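Cleaning Out an Old Desktop Computer

My neighbor Samina Khattak was all set to haul her tower to the curb this spring (it roared like a hair dryer, poor thing), and I talked her into giving it one good cleaning first. It took us a pot of tea and most of an afternoon, and I'd do it again tomorrow!

Shut the computer down, pull the power cord, and lay the tower on its side on a table with plenty of light. Take the side panel off and put the screws in a muffin tin or a saucer. Touch bare metal on the case before you reach in, and again whenever you've been up for a cookie.

Now, dust. I use canned air in short puffs, holding the can upright, and a soft paintbrush that has never met paint. Hold the fan blades still with a finger while you blow on them. The power supply gets a few puffs through its grille and that's all, please don't ever open that one up. Leave the vacuum cleaner in the closet.

Cables are where folks get nervous. Before you unplug a single one, put a bit of masking tape on it and write down where it came from. If a bundle is in your way, you can usually ease it to one side with everything still plugged in, and when you're finished, a small zip tie will keep the loose ones away from the fan. Snip the tail off short, those ends are scratchy.

While you're in there, press gently on each memory stick to be sure the latches at the ends are closed. Leave the processor alone unless you have fresh thermal paste in the house. 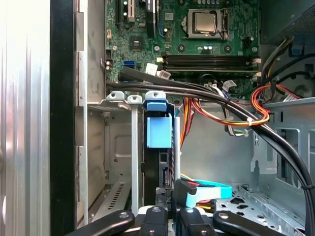
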